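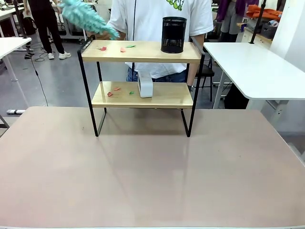
Prateleira de dois andares com porta-canetas

Curta recusada por causa da "estreia"? Festival pede exclusividade e já passou online
Tiago Frade

Boas. Tenho uma curta de 14 minutos, acabei a montagem em fevereiro. Pus no canal da produtora (Plostel, somos dois) sem pensar muito nisso, ficou lá três semanas. 1277 visualizações quando tirei. Agora quero inscrever no festival Tambunan e o regulamento diz "estreia nacional obrigatória na secção competitiva". Online conta como estreia?? Mandei mail à organização, sem resposta. A inscrição fecha à meia-noite de amanhã e a taxa não é devolvida. Também vi que pedem cópia com legendas em inglês e as minhas estão só em portugues. Alguem já passou por isto?
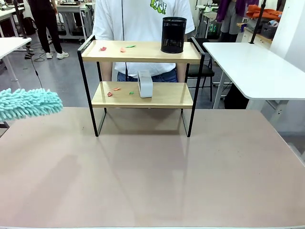 Mais uma coisa, que me esqueci em cima – a música. Tenho autorização por escrito da banda mas só para "exibição em festivais", nada de televisão. O formulário tem uma caixinha a dizer que cedo excertos para promoção na TV. É obrigatório assinalar? Não quero arranjar chatices com eles, são amigos.

Liên Khương

Depende do festival, mas vamos por partes.

Estreia: há regulamentos que falam só de sala, outros dizem "exibição pública em qualquer suporte". Procura a parte das definições, costuma estar no fim do pdf. Se disser qualquer suporte, estás fora da competição, mas podes ir às secções paralelas, que muitas vezes não exigem nada. Se não disser nada, inscreve e DECLARA que esteve online. Há quase sempre um campo de observações. Não escondas, eu vi um filme ser retirado do programa com o catálogo já impresso, foi feio.

O mail: liga. A esta altura ninguém lê a caixa geral, no ano em que concorri com a Kulten disseram-me que tinham 2355 inscrições para ver. Por telefone despacharam-me em dois minutos, de manhã, antes das 11h.

Legendas: para a pré-seleção muitos aceitam um ficheiro .srt à parte. Faz o .srt hoje, mesmo à pressa, e revês com calma se fores selecionado. Pede é a alguém que fale mesmo inglês para ler os diálogos, a tradução automática estraga as piadas todas.

Música: não assinales se a caixa for opcional. Se for obrigatória escreve à banda esta noite, uma linha por mail chega para começar – "autorizamos excertos até 30 segundos para divulgação do festival". Guarda a resposta.

Shuzhen Cui

A mim recusaram por menos. Tinha 128 visualizações num link que pensava que era privado e afinal era público. Perdi a taxa. Se não conseguires falar com eles eu não pagava.

Tiago Frade

Obrigado aos dois. Já liguei, atendeu uma senhora simpática. Online não conta desde que já não esteja disponivel, mas tenho de escrever isso nas observações. A caixa da TV é opcional. Vou fazer o .srt agora, são mais de 1070 palavras de diálogo, vai ser uma noite comprida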